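Fillotthorpe Residents' Help Pages
Clothing, Kit and Laundry
Posted 9 January 2025 by Fillotthorpe Juniors Kit Desk
682 views

Colour run on white panels of team shorts: can the kit be recovered before the season resumes?

I write on behalf of a junior sports club which holds its kit centrally and issues it to players at the start of each season. The club owns 41 pairs of red shorts, each with some white at the side. They were bought in May from a single supplier and have been washed at home by families during the first part of the season.

On their return for inspection, 11 pairs were found to have turned pink in the white areas. The discolouration is uneven. On certain pairs it amounts to a faint tint along the seam, whereas on others the whole of the white section is affected. The red itself appears sound, and there is no damage to the stitching or the waistband.

The care label states that the shorts are polyester, that they may be washed at 40 degrees and that they should not be bleached or tumble dried. It gives no advice on washing light and dark colours together within the same garment. Families were given no washing instructions beyond the label, and the club accepts that this was an omission on its part.

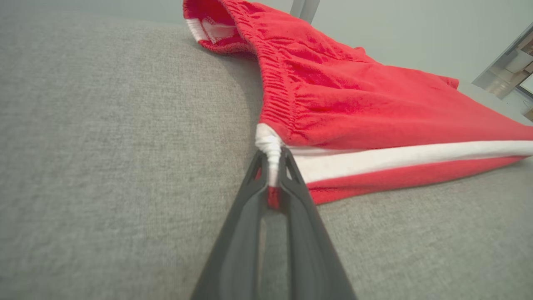 Red shorts with a white corner, on light grey upholstery.

The club would be grateful for guidance on the following matters. First, whether the pink colouring can be removed without lightening the red. Secondly, whether the shorts should be treated together or one pair at a time. Thirdly, what wording might reasonably be given to families so that the difficulty does not arise again. Replacement of the affected pairs is possible but would fall on a budget already set aside for goal nets, and the committee would prefer to avoid it.

The supplier has been contacted and has replied that colour transfer arising from domestic washing is not covered by its terms.

14 people found this useful | Share

Tranine Laundry Advice
Reply

Colour transfer of this kind is common in garments which join a strong colour to white. Loose dye leaves the red cloth in the wash water and settles on the nearest pale fabric. It happens most readily when the garment is left damp and folded, as when a kit bag is not emptied until the following day, and when the wash is warmer than it needs to be. A label temperature is the highest permitted and should not be read as the recommended one.

The prospects of recovery depend chiefly on whether the shorts have been dried with heat. Where they have been dried on a line, much of the transferred dye can usually be lifted. Where they have been through a tumble dryer, or have been ironed over the white sections, the dye may have become fixed and only a partial improvement should be expected. The club may wish to ask the families concerned and to sort the pairs accordingly.

The following procedure is suggested.

Test a single pair before treating any others. Choose the one in the poorest condition. Dissolve an oxygen-based stain remover, of the kind sold as safe for colours, in a basin of lukewarm water at the strength given on the packet. Chlorine bleach must not be used, as the label forbids it and it may harm both the colour and any elastic.

Place the white part of the garment in the solution first and keep as much of the red out of the water as is practical. A shallow basin is better suited to this than a deep one. Leave it for an hour, lift it out, and look at the water. If the water has turned pink, replace it with fresh solution and repeat. A garment left sitting in its own dye will take some of it back.

Rinse under a running cold tap, holding the white section uppermost so that the water runs from the white towards the red. Press the water out in a light-coloured towel. Do not wring the shorts, and do not fold the white against the red while they are wet. Hang them from the waistband, out of strong sunlight.

If the tint has faded but not gone, the treatment may be repeated after the garment has dried completely. Where two attempts have produced no change, a third is unlikely to help.

The pairs should be treated separately if the club has the time. If it does not, they may be done in small batches with a colour-catching sheet, and the water should be changed between batches. It would be unwise to place all 11 in a single bath.

23 people found this useful | Share | Report

Stivonach Road User
Reply

We had this with school PE kit. Cold wash straight away, with one of those colour sheets, and it came out well enough. A little pink remained by the seam but it could not be noticed from the touchline. I would not spend a great deal of effort on it. They are going to be covered in mud by the second match in any case.

I would add that white vinegar was recommended to me by several people and it made no difference at all.

6 people found this useful | Share | Report

Mocanu Textile Care
Reply

The advice given by Tranine Laundry Advice is sound, and the present reply is confined to two additional points and to the wording requested.

In the first place, attention should be given to the garments which have not discoloured. They come from the same purchase and may still be holding loose dye. Before they are reissued, each should be washed alone or with other red items at 30 degrees, with a colour-catching sheet, and the sheet examined afterwards. If it emerges strongly coloured, the wash should be repeated with a fresh sheet. Once it emerges pale, the shorts may be regarded as reasonably safe in ordinary use.

In the second place, fabric conditioner should be avoided. It is of no benefit to polyester sports clothing and tends to leave a coating which holds both odour and dirt. It does not cause colour transfer, but it can make later stain treatment less effective.

With regard to the notice for families, the club may care to adapt the following:

"Please remove shorts from the kit bag on the day of the match. Brush off dry mud. Turn the shorts inside out and wash them at 30 degrees with dark or red items only, using a short cycle and no bleach or conditioner. Take them out of the machine as soon as the cycle has ended. Hang by the waistband to dry. Do not tumble dry or iron. If any colour appears on the white, please do not dry the shorts with heat. Rinse them in cold water and inform the club."

The notice is best printed on a small card and kept in the bag with the kit. Messages sent at the start of a season are seldom to hand when the washing is done. Clubs which number each pair inside the waistband also find it easier to trace which have been treated and how often.

On the matter of replacement, it may be worth asking the supplier whether a plain red version is available for future orders. Mixed panels are attractive when new, but they demand more care than most households are able to give to a pair of children's shorts in the middle of the week.

17 people found this useful | Share | Report

Fillotthorpe Juniors Kit Desk
Comment on the reply above

The club thanks all those who have responded. A test pair has been placed in soak this evening, and the card will be prepared before the next issue of kit.

3 comments | Follow this page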